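Kapoor Releases Trundwood 3, Adding Clutter-Aware Planning and Reflection Handling to Its Simulation Toolkit

New version gives developers of household robot software one place to build rooms, test perception and check motion plans before a controller reaches hardware

20 Sep 2021

Kapoor today announced the general availability of Trundwood 3, the latest version of its simulation and planning toolkit for teams that write software for household and light commercial robots. The release brings together a rebuilt motion planner, a new set of perception tests for shiny and uneven surfaces, and a scene library of 164 furnished interiors. It is available now to all current license holders at no added charge.

Trundwood is used to develop the software that sits between a robot's cameras and its motors. Teams place a controller in a simulated room, assign it a task such as opening a drawer or moving an item from one surface to another, and review what the controller perceived, what it planned and what commands it sent. The toolkit keeps these three records on a single timeline, so that a missed grasp can be traced to the stage where the error began.

Planning Around Everyday Objects

Earlier versions of Trundwood treated the area in front of a piece of furniture as open space unless a developer marked it otherwise. In Trundwood 3, the planner reads the contents of a work surface directly from the perception output and builds its approach around them. Each detected object is given a clearance value, which developers may set by class, by material or by individual item. Objects with soft or irregular outlines, including plants, may be assigned a graded clearance, in which light contact carries a cost but does not rule out a path.

Drawer and door tasks have been reworked on the same basis. The planner now considers the full travel of a moving part before it selects a grasp point, and it rejects grasps that would bring the arm or the opening panel into contact with nearby items. On long bar handles, where many grasp points are possible, the planner ranks the candidates and stores the full ranking for later review. In the tabletop set of the scene library, a lower drawer with a slim bar handle sits directly behind a white work surface, with a leafy potted plant overlapping one corner of the drawer front and a red stapler nearer the viewer.

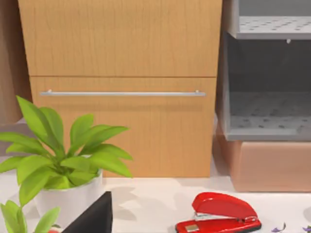 Perception Tests for Reflective Surfaces

Glossy finishes remain a frequent source of error for camera-based perception. A polished panel can return the outline of an object that stands somewhere else, and a curved metallic edge can change in apparent width as the camera moves. Software that reads these effects as solid geometry may plan around an obstacle that does not exist or may place a real one at the wrong depth.

Trundwood 3 introduces a reflective surface test suite to address this problem. The suite renders each view with physically based lighting and then compares the output of the developer's perception module with the true geometry of the room. Differences are sorted into false objects, missing objects and depth errors, and each is linked to the surface that produced it. Developers can vary the gloss of a single surface while holding every other property of the room constant, then replay the same task with the same controller.

The suite also includes close-range views, in which one surface takes up most of the image and few landmarks remain. These views are common during the final stage of a reach and are often missing from test sets gathered at room scale. A controller under test may be required to report low confidence in such views, and the suite records whether it did so and how long it continued to move.

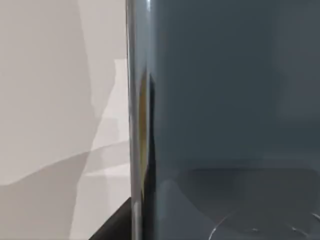

Close-range view from the Trundwood 3 scene library: a glossy dark surface with a curved, highlighted edge against a pale wall.

Updated Control Interface

The control interface has been revised so that the same controller code can run in simulation and on a physical robot without changes to its message format. Position, velocity and torque commands are supported. The default control rate is 100 hertz, and developers may select other rates in the project settings. When a controller misses its deadline, the simulator no longer pauses to wait for it. The last valid command is held and the event is written to the log, which matches the behavior of the reference driver supplied with the toolkit.

Camera images and joint readings now carry separate time stamps. Teams can add delay to either stream, drop individual messages or replay a recorded pattern of network traffic. These settings are saved with the task and may be shared with other members of a project.

Kapoor has also added a plan inspector to the desktop application. The inspector shows the selected path together with the paths that were considered and set aside, along with the reason each was rejected. Results may be exported as plain text tables for use in a team's own reporting tools.

Developed With Amness and Esa

The perception test suite was developed jointly with Amness, whose rendering group supplied the material models used for wood, painted metal, glazed ceramic and polished finishes. Amness will maintain these models under a continuing agreement with Kapoor and will issue corrections through the regular Trundwood update channel.

Esa, the open task description format adopted by Kapoor in the previous release, is now the default format for all new projects. An Esa file records the room, the starting position of each object, the goal condition and the limits placed on the controller. Tasks written in the earlier Trundwood format will continue to load, and a conversion tool is included. Kapoor advises teams with custom goal conditions to review converted files before relying on them in automated testing.

"Our customers asked for test rooms that contain the ordinary items people leave on a table, and for clear records when their software handles those items poorly," the company said in a statement. "Trundwood 3 was planned around those two requests. We regard results in simulation as one part of a test program, and we continue to recommend supervised trials on hardware before any controller is placed in service."

Availability and Support

Trundwood 3 may be downloaded from the customer portal by all holders of a current license. New users may request an evaluation license valid for 90 days, which includes the full scene library, the reflective surface test suite and access to the support desk. Academic groups may apply for a separate teaching license covering classroom and laboratory use.

The previous version will receive security and stability fixes during the transition period. Projects may be opened in both versions side by side, although plans saved by the new planner cannot be edited in the older application. A migration guide, release notes and a list of known issues are posted with the download.

Known issues at release include slower loading of rooms with large numbers of leafy plants on older graphics hardware and incomplete support for sliding doors in the plan inspector. A maintenance update covering both items is scheduled for November.

About Kapoor

Kapoor develops simulation, planning and testing software for makers of household and light commercial robots. Its products are used by engineering teams working on manipulation, mobile navigation and perception. The company licenses its software directly to manufacturers, research groups and independent developers.

About Amness

Amness produces material models and rendering software for engineering and design applications.

Media Contact

Kapoor Press Office
Requests for interviews, product images and evaluation licenses for review may be submitted through the press section of the Kapoor website.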